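# Chapter 4: Comparing Grippers Without Fooling Yourself

Most gripper comparisons are bad. They are bad in a boring way, which makes them easy to miss. A lab mounts one gripper, works with it for a month, learns its moods, and then bolts on a rival and gives it an afternoon. The familiar gripper wins. The write-up says the new one "struggled with thin objects," and the next lab repeats the sentence as if it had been measured.

This chapter is about measuring it. You will need the mounting and payload material from Chapter 2, and you should be comfortable reading a table of pass and fail counts. You won't need much math. What you will need is a willingness to doubt results you like, and that is harder to teach.

## 4.1 What a success rate hides

Consider a bench trial run by Ezequiel Ibarra for the Stedside workshop. He made 132 grasp attempts with a two-finger Kostiver gripper and reported a single percentage. Readers loved the number. It went into two slide decks and a purchasing memo.

When Svyatoslav Polishchuk asked for the raw sheet, the trouble showed quickly. More than half of the attempts used the same rigid block, placed in the same spot. Clear objects came up only 24 times. Lightweight objects that tip over when touched were hardly in the set at all. The percentage was correct, and it told you almost nothing about the gripper. It told you about the block.

Ask the following of any success rate, including your own:

- What counted as a success? Contact, a lift, or a lift followed by a placement?
- Who picked the objects, and did they pick them before or after the first trials?
- Were failed attempts repeated, and if so, which one went on the sheet?
- Did the arm, camera and controller stay the same when the gripper changed?

The last question causes the most arguments. A gripper is never tested alone. If the Lytvynenko controller closes the fingers a little late, the gripper gets the blame. If the camera loses the rim of a clear cup, the gripper gets blamed for that too – it is the part everyone is watching.

## 4.2 Choosing the objects

Vendors tend to show their products lifting things that suit their products. You can't stop them, but you can refuse to borrow their object list. Start with household items that differ in ways likely to matter: height, stiffness, how much of the surface a camera can read. Transparent items deserve a place in every set. So do flat ones, which leave a finger very little to get hold of.

Keep the set small. About 4 objects, tested many times in varied positions, will teach you more than a crowded table tested once.
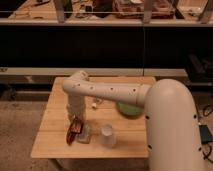

**Figure 4.1** Arm over a tabletop with a small glass jar, a clear plastic cup and a flat round green object.

Before you run anything, write down which object you expect each gripper to fail on. Polishchuk did this for the later Stirkdale trials and was wrong on both of his first two guesses. He printed them anyway, next to the results. Few authors do, and you should be a little suspicious of the ones whose predictions always come true.

Section 4.3 takes up the order of trials, and why swapping grippers only once in a study is seldom enough.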